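Colix opens reservations for Garkelix House

Colix has opened reservations for Garkelix House, a residential building of 68 flats on the Karunaratne site. The development provides one- and two-bedroom units, each with a separate utility cupboard and a metered heating supply. Completion of the first units is scheduled for July. 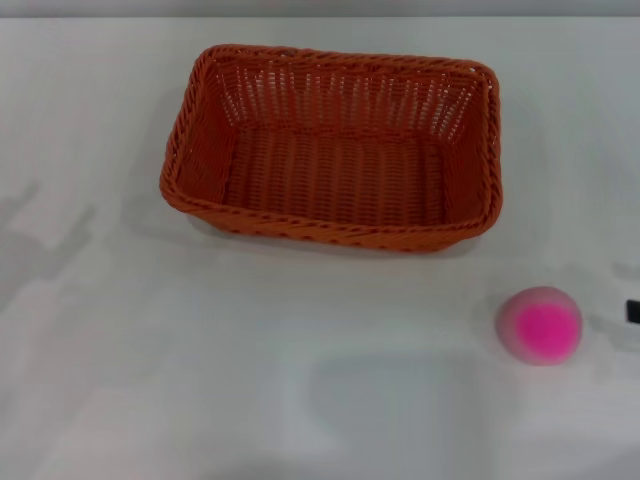 Specification and finishes

All flats are served by a communal heating plant on the ground floor. Windows are double glazed, and party walls are built to a higher acoustic standard than the previous Colix scheme at Fluvotlow. Kitchens are supplied fitted, with an oven, hob and extractor.

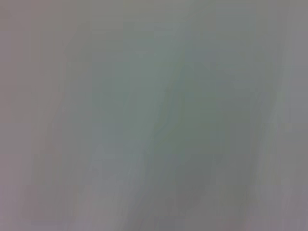
Interior finishes are fixed by floor, and buyers may choose between 2 colour schemes until the internal doors are hung. The first is a plain white throughout. The second uses muted greys with a faint mauve and green cast, close to the soft bands of colour shown here, and is applied to living rooms and halls only – bathrooms remain white in both cases.

Parking is allocated separately. There are 23 spaces, sold on a long lease, and secure storage for up to 200 bicycles.

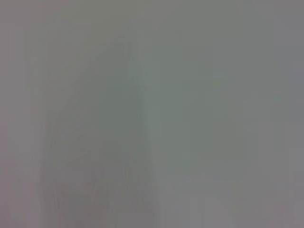
Spaces cannot be reserved without a flat, and unsold spaces will be offered to existing leaseholders after completion.

"The layout follows the line of the old street, so most living rooms face south," said Isamu Ikeda, development manager at Colix. "Service charge estimates are included in the reservation pack."

The sales office is open daily except Sunday. Floor plans and lease terms are available on request.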